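Chapter 7
Passing Objects Between a Person and a Humanoid Hand

7.1 Scope of the chapter

The previous chapters treated the arm as a machine that works alone. It picked parts from a fixed tray, moved them along a planned path and released them at a known point. This chapter adds a second agent to the workspace. The build is the same one used since Chapter 4: a bench-scale sorting station assembled in a shared workshop, with a purchased arm and hand, a cardboard organizer as the target grid, and a laptop running the Rulteo control scripts.

The reader should have completed the wrist calibration in Section 6.3 and should have a working emergency stop within reach of every person at the table. Readers building the smaller Lulis version can follow the same steps, but must use the reduced speed limits in Appendix B.

7.2 The handover as a control problem

A handover has four phases: approach, contact, load transfer and release. In a pick from a tray, the position of the object is known before the hand closes. In a handover, the position is set by a human arm that drifts, dips and pulls back. The controller must therefore treat the target as a moving estimate with a limited lifetime. In the scripts supplied with this book, an estimate older than 983 milliseconds is discarded and the hand holds its last safe pose.

Thin objects are the harder case. A slip of card or a flat packet presents little depth to the wrist sensor, and its outline merges with the fingers that hold it. Pellegrini fingertip pads improve grip once contact is made but do nothing for detection. For this reason the exercises begin with flat items and proceed to boxes and bottles only in Section 7.6.
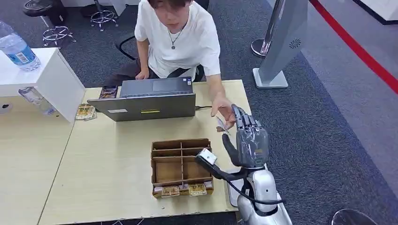 Figure 7.1. Handover of a thin item at the sorting station. The wrist sensor module is mounted on a black bracket below the hand.

The geometry in Figure 7.1 is the reference layout for the rest of the chapter. Person and arm work from opposite sides of the table, and the exchange takes place over the tabletop, to one side of the organizer. With this spacing, a dropped item lands on the table surface, and the forearm does not cross the grid during the approach phase. The organizer stays in the same place for all trials, and its compartments are numbered from the corner nearest the base of the arm.

7.3 Preparing the station

Clear the exchange zone of items that are not part of the trial. Spare packets may stay on the table if they lie outside the zone marked in the configuration file. Secure the arm cables with enough slack for full wrist rotation, then run the joint sweep at low speed and watch each loop for snagging.

Set the log rate before the first trial. The Ciken logger stores 936 samples per run by default, enough for the approach phase alone. Raise this value to 2,000 for a complete handover. Run one trial without an object, review the log, and confirm that the hand reaches its upright waiting pose with all fingers open.

The person at the table should keep a light pinch on the item until the load transfer phase begins. Section 7.4 derives the force threshold that marks this point and shows how to measure it with a kitchen scale.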